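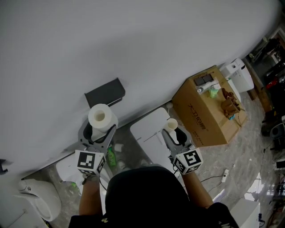 The shop behind the Lollent feed store has no sign, and its owner would like to keep it that way. He fixes the electrical problems in older cars, mostly ones that other shops have already had a turn at. "By the time it gets to me, there are two radios' worth of wire behind one radio," he says. "I'm less of a mechanic and more of an archaeologist."

He started out installing car stereos at Kaplan, back when every teenager in the county wanted the trunk to rattle. He left in 2000, by which point, he says, he could no longer hear the customers well enough to argue with them. Now he draws wiring diagrams for the cars he repairs, by hand, in pencil, and tapes a copy inside the glove box for whoever comes next.

Why draw them, when there are thousands online? He laughs for a while at that one.

"I've got a customer who printed a diagram off some site. Nice colors. It was for a boat." The ones that are for the right car, he says, are often for the wrong year, or for the trim level with heated seats, and the owner spends a Thursday evening hunting for a pink wire that was never installed. He keeps a folder of the worst ones. The boat is in it.

His own rule is that a diagram is a rumor until the meter agrees. He checks for voltage at the plug, then checks the ground, and only then looks at the paper. Most of the dead tail lights he sees come down to a bad ground – "a rusty screw, and I feel terrible charging for a screw" – though he does charge for it.

On trailer plugs he gets more worked up. The flat 4-pin kind is simple enough that people do it from memory, and their memory is of a different trailer. "Left turn signal, right brake light, and the horn goes a little quiet. I had one like that from Skurnard. He drove it all summer. Said folks waved at him a lot."
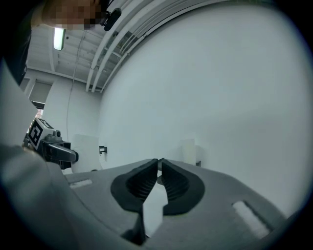
What he'd buy, and what he wouldn't

He is fond of his Lelar crimping tool, which he has dropped on concrete more times than he'll admit to, and he has nothing kind to say about twist-on wire nuts. "Those are for houses. A house doesn't go over railroad tracks." He solders when there's room for it and crimps when he's upside down under a dash, a position he describes as his office.

As for the remote starter kits people bring him in June, sealed in plastic and bought on clearance, he'll put one in if the price is right. He asks for 2 days, and for the manual, if they still have it. They usually have the box.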